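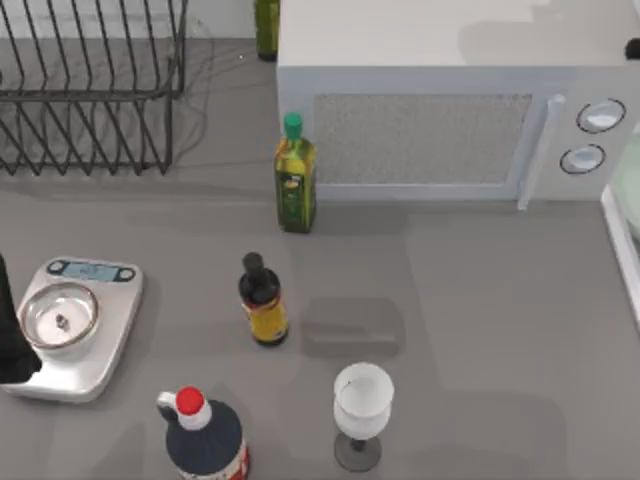
**1/6** Die Werkstattgemeinschaft Bodholm dokumentiert den Stand des Projekts »Zinik« zum 2026-10-25. Ziel ist ein zweiarmiger Küchenroboter im Eigenbau. Die Projektleitung liegt bei Venla Ojala.

**2/6** Vor dem Aufbau der Hardware wird jede Aufgabe in der Simulation geprüft. Die virtuelle Arbeitsfläche umfasst Mikrowelle, Abtropfgestell, Küchenwaage mit Metallschüssel sowie mehrere Flaschen. Die Modellierung verantwortet Kekeli Annan.

**3/6** Im Oktober wurden 1423 Durchläufe gerechnet. Abgebrochen wurden 38, überwiegend wegen Kollisionen des linken Arms. Die Protokolle können von Mitgliedern in der Werkstatt eingesehen werden.

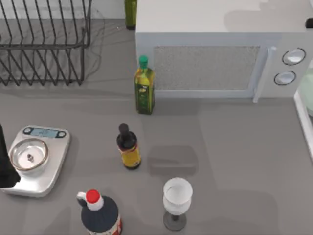
**4/6** Für das Weinglas gilt weiterhin eine reduzierte Greifkraft. Der bisherige Grenzwert wurde auf Antrag von Kauko Honkanen überprüft und beibehalten. Für die Olivenölflasche steht die Festlegung noch aus.

**5/6** Die Halterung des rechten Arms wird neu gefertigt. Die Materialkosten belaufen sich auf etwa 700 Euro und werden aus dem laufenden Werkstattbudget gedeckt. Bis zur Abnahme durch Saimi Mäkelä bleibt der reale Aufbau stromlos.

**6/6** Rückmeldungen zum Kollisionsmodell nimmt Sointu Väisänen entgegen. Wir bitten darum, stets die Nummer des betreffenden Durchlaufs anzugeben.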